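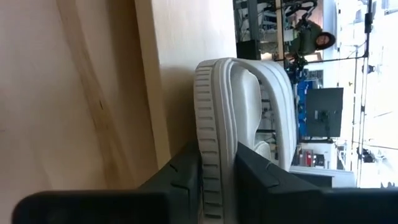 Visit to the Orbán organ workshop, Bolosden

The workshop opens its doors to outside visitors in June, in the morning only. I went with Gwion Nicholas, who plays the two-manual instrument at Nurnwood and wanted to see the replacement action for it before delivery. The tour was led by Krisztina Antal, head of voicing, and took longer than the hour printed on the schedule.

The building is a former grain store with three working floors. Wood is kept at the top, under the roof, where the air is driest. Cases and windchests are built on the middle floor. Metal pipes, voicing and final assembly are at street level, where the ceiling has been opened up to give 42 feet of clear height at the north end. An instrument with full-length 32-foot pedal pipes can be stood up there, although the last order of that size left the shop before most of the present staff were hired.

Casting

Pipe metal is cast on site on a long stone table covered with cloth. The melt is poured into a wooden trough, which two people walk down the length of the table at a steady pace. The speed of the walk and the gap at the back of the trough set the thickness of the sheet. Tamás Halász, who runs the casting room, holds the metal until it begins to thicken and judges this by stirring, with the thermometer as a check. A higher tin content gives the spotted surface that customers ask for in facade pipes. For the stopped flutes he uses a mix with much more lead, and planes the sheet thinner toward the top of the pipe.

Sheets rest for several weeks before cutting. Gwion asked whether the rest made an audible difference. Halász said it made a difference to the plane.

Windchests and action

The shop builds slider chests almost exclusively. The grid for the Nurnwood instrument was on trestles with the table glued down and the channels already sealed. Sliders are now made from a phenolic laminate, and each hole has a spring-loaded seal above and below it. The older method, with wooden sliders running directly on the table, is used only in restoration work.

Key action is mechanical, with cedar trackers and wooden squares bushed in felt. Emese Kocsis had a test rig set up with one octave of keys connected to a short section of chest. Pluck could be felt clearly at the top of the touch and dropped off quickly once the pallet was open. On the lowest notes she splits the pallet in two so that a small section opens first, and the key weight there was close to that of the notes an octave up. I tried fast repeated notes and could not make the action lag. The rig has no coupler, so this says little about the feel with both manuals together.

Stop action is electric. The combination system comes from an outside supplier, Flosov, and stores 400 general memories per user. Gwion thinks 40 would cover anything he has played.

Voicing room

This was the most useful part of the morning. Antal had an eight-foot Principal on the voicing machine and took one pipe, tenor G, from its first unsteady sound to something close to finished. She lowered the upper lip slightly, opened the toe, and then moved the languid down in very small steps until the attack cleaned up. She does very little nicking on the Principals and a little more on the strings. Everything is left on the bright side and finished in the building, usually over several weeks.

The machine is fed at a fixed pressure from a small weighted reservoir. She records the pressure and the cut-up for every C and G, and those sheets stay with the instrument. Cheuk-hei Choi, the youngest of the voicers, was working on the reeds next door, curving tongues by hand with a steel burnisher. He discarded three tongues while we watched and kept the fourth.

Practical notes

The stairs between floors are steep and there is no elevator. Ear protection is offered at the planing machines. The demonstration organ by the entrance, a five-stop chamber instrument tuned in Vallotti, can be played for a few minutes at the end of the tour. Parking is across the river, and the footbridge comes out next to the loading door.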